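Farnby > Equipment Planning Group > Minutes

This site uses cookies to improve your visit. By continuing to browse, you accept our use of cookies.

17 Jan 2021
Posted by the Office of the Clerk

MINUTES OF THE EQUIPMENT PLANNING GROUP

Present: Orathai Khamphan (chair), Henk Wuyts (laboratory manager), representatives of the teaching, purchasing and facilities offices.
Apologies: Edovcombe site office.

1. Minutes of the previous meeting

The minutes were approved with one correction. Under item 5, "lease" should read "service agreement." The clerk will amend the file copy.

2. Matters arising

The purchasing office reported that the revised supplier form is now in use at both sites. Forms submitted on the old version will be accepted until the end of the current budget period, after which they will be returned to the sender.

The request from Edovcombe for additional storage shelving was held over. No drawing had been received.

3. Table-mounted arm: report on current use

Mr. Wuyts presented his written report on the arm at the Farnby laboratory. The report had been circulated with the agenda and was taken as read. He drew attention to the section on small tabletop tasks, in which the arm works with light household articles such as bowls, dishes and small containers. This work makes up the larger part of the present schedule and is expected to continue through May.

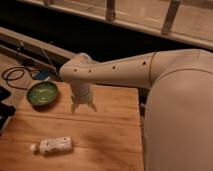
Item 3, laboratory manager's report. Arm with gripper open over the work table; green bowl and small white container at left.

The teaching office asked whether the same articles could be kept for all sessions. Mr. Wuyts replied that a fixed set would make results easier to compare, but that the staff also needed articles of different shapes and finishes. He proposed a fixed set for teaching and a separate, changing set for project work. The group agreed. The cost of both sets will be met from the consumables line and does not need separate approval.

The facilities office asked how table time is shared between the two uses. Mr. Wuyts said that teaching has first claim on mornings and project work on afternoons, and that changes are entered in the booking sheet by the person making them. The chair noted that some entries in the sheet carry no name. Users will be reminded that an entry without a name may be removed.

4. Replacement gripper fingers

Two quotations had been received for replacement fingers, one from Srisuk and one from Grimudura. The Srisuk quotation covers 3 pairs at a total of $300, with delivery included. The Grimudura quotation is lower per pair but applies only to orders of 100 pairs or more, a quantity well beyond the needs of both sites together.

It was asked whether an order could be shared with other users in order to reach the larger quantity. The purchasing office advised against this. The group would have to hold the stock and bill the other parties, and there is no budget code under which that could be done.

Mr. Wuyts stated that finger wear depends heavily on the articles handled. Smooth, curved rims call for a firm and even contact, and a worn fingertip gives uneven results before any damage is plain to the eye. He asked that worn pairs be kept and labeled with the date of removal, so that a replacement interval can be set from the laboratory's own records.

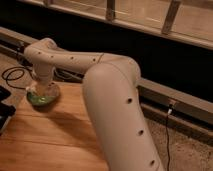
He did not wish to propose an interval at this meeting. The records kept so far are incomplete, and a figure set too early would be carried into the budget and prove hard to change. The chair agreed and asked that the matter return once a full period of records is available.

Resolved: that the Srisuk quotation be accepted, and that the purchasing office place the order.

5. Second arm: budget and timing

The chair introduced the paper on a second arm, to be placed at Edovcombe. The paper sets out two options: purchase in the coming budget period, or a delay of one period with the Farnby arm shared in the meantime.

Discussion centered on the following points.

(a) Installation. The Edovcombe room has not been measured for a work table. The facilities office will need the table footprint, the reach of the arm and the position of the power outlets before it can give an estimate. An allowance of $3,443 appears in the paper for installation and site work. The facilities office described this as a placeholder and asked that it be marked as such.

(b) Cabling. The facilities office asked that cable routes be settled before the table is ordered, and that clips and covers be included in the first purchase. At Farnby these were bought later, under a separate request, and the paperwork took longer than the fitting.

(c) Training. The teaching office wished to see staff time included in the paper. At present only the equipment and the site work are costed. Mr. Wuyts offered to prepare a short outline of the training given at Farnby – operation, stopping procedure, routine checks – with the hours for each part.

(d) Sharing. The group did not favor moving the Farnby arm between sites. Each move would require the arm to be mounted and checked again, and the teaching schedule leaves little room for this. Edovcombe staff may instead book table time at Farnby, subject to the usual rules.

(e) Service. The existing service agreement covers one arm only. The purchasing office will ask whether a second can be added on the same terms and whether the renewal dates can be matched.

No vote was taken. The chair asked that the paper be revised to reflect points (a), (c) and (e) and be brought back to the next meeting. The delayed option is to remain in the revised paper.

6. Actions

Purchasing office: place the Srisuk order; inform Grimudura that its quotation was not accepted; inquire about service terms.
H. Wuyts: set up the finger wear record; list the fixed teaching articles; prepare the training outline.
Facilities office: measure the Edovcombe room and report on outlets.
O. Khamphan: revise the paper on the second arm.
Clerk: send the reminder on booking sheet entries; amend the previous minutes.

7. Other business

The teaching office asked that agenda papers be sent in a single file. The clerk will do this from the next meeting onward.

8. Next meeting

To be called by the chair when the Edovcombe measurements are available. Items for the agenda should reach the clerk in writing.

Minutes recorded by the clerk and subject to approval at the next meeting.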